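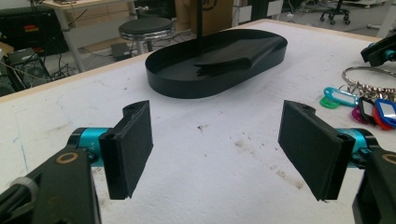

Black tray with the cloth in it, six key tags on one ring. The white top is next on the list.

Thread on the key table at the Bendthorpe workshop. Notes on tags, tray and surface cleaning, in the order I dealt with them. 11/4/19

Starting point: keys lived in a drawer with paper labels. The labels tore at the hole. Half of them carried room numbers from before the September renumbering.

Replacement is plastic tags, one color per zone. Color gets you to the right part of the building, and the written insert gets you to the door. If the insert falls out, the color still narrows it down.

The split ring is the large size. Small ones are stiff to open and the tags bind against each other. Downside of the large ring is that it lets everything slide to one side, and the chain links tangle. I can live with that.

Tags are Golov. The window snaps shut and the insert slides in from the side. Write on the insert before you fit it. Pencil or a fine permanent pen. Gel ink transfers to the inside of the window and you end up reading it twice, once backward.

Do not code by color alone. Two colors that are easy to tell apart in daylight can be hard to separate under a warm bulb, and some people can't separate them at all. Put the zone letter on every insert.

The index is one sheet, taped inside the cabinet door. Columns: color, zone letter, door, date issued. It does not hang with the keys. Anyone who finds the ring should not also find the list of doors.

Room 524 has its own ring. It has a different lock from the rest and kept getting tried in the wrong doors.

On to the tray. It's the shallow oval one from Fjeld. Vertical walls matter more than depth: with sloped sides, anything with a ring on it rides up and over when you push something in next to it.

Glossy interior was not my first choice. It shows every speck of dust. It also wipes out in one pass, and there are no corners for grit to collect in. Overall acceptable.

Rule for the tray: cloth only. Keys go on the table to the right of it. When both were in the tray, the cloth went on top of the keys and people reported the keys missing. That happened 11 times before I stopped logging it.

The cloth is black, which hides the dirt, so it gets washed on a schedule and not by appearance. Fold it, don't ball it up. I know what mine looks like. It started as a fold.

Tabletop. This is the part I have been putting off. The surface is matte and a little rough, and that texture holds on to marks a smooth top would give up with a damp cloth.

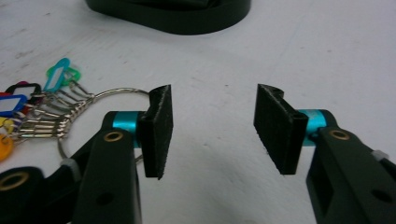
So I sorted the marks by type before opening any bottles. Three types: gray scuffs, brownish smudges, bluish pen lines. They don't respond to the same thing, and treating them all with the strongest product is how you get shiny spots on a matte surface.

Gray scuffs first. Dry white eraser, light pressure, short strokes. Brush the crumbs off before you use any liquid or they turn to paste in the texture.

Brownish smudges: warm water with a drop of dish soap, soft brush, small circles. Leave it 2 minutes, then blot. Wiping moves the dirt into the next patch of texture.

Pen lines: rubbing alcohol on a cotton swab, one line at a time, rolling the swab. Turn to a clean side after each pass. Flooding the line spreads the dye and gives you a wide pale line in place of a narrow dark one.

The darker cluster near the middle gets done last. I don't know what it is. Plan is soap first, then alcohol, then Deltilex surface cleaner if neither moves it. Spot test under the overhang and let it dry fully before judging. Wet white always looks cleaner.

What I won't use on it: melamine foam. It is an abrasive, and on a textured finish it takes the high points down and leaves a patch that catches the light. Wet sanding at 2,000 grit was suggested to me. Same problem, more effort.

Keep liquid away from the wood edging. Standing water along that joint will get into the end grain. Wipe toward the middle of the table and dry the edge with a separate cloth.

Long term the answer is probably a desk mat on the side where people write. A scrap of card under the page would have prevented the pen lines, but I can't get anyone to use one.

Still open: where to hang the ring. A hook keeps it off the surface, at the cost of one more thing to mount. Checking screw lengths for the cabinet side tomorrow.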